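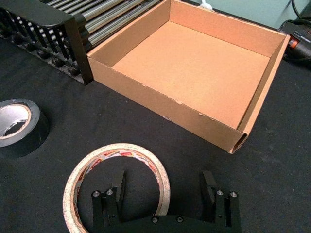

Tralthorpe Campaign Office - Events and Volunteers Team

Town hall with the candidate, checklist before opening doors
Checked by: Filipa Cordeiro, January 15, 2025

Both exits unlocked from inside: OK
Aisles free of chairs and bags: NO. Press row was too near the side exit, moved back two meters.
Room limit of 300 posted at door: OK. The paper is small, please print bigger.
Cables taped at the podium: OK
Microphone for audience questions: OK, but battery is low. Khoa has the spare ones.
First aid kit: OK, same kit as in July. Gloves are missing.
Yard signs and leaflets (1000) away from heater: OK
Police contact number with door team: NOT YET - Kanchan will bring it.

Comment: opponents of the candidate may also come inside. Please be polite and do not take their signs, only ask to keep them low.

Second check by Ngọc Bạch before doors open.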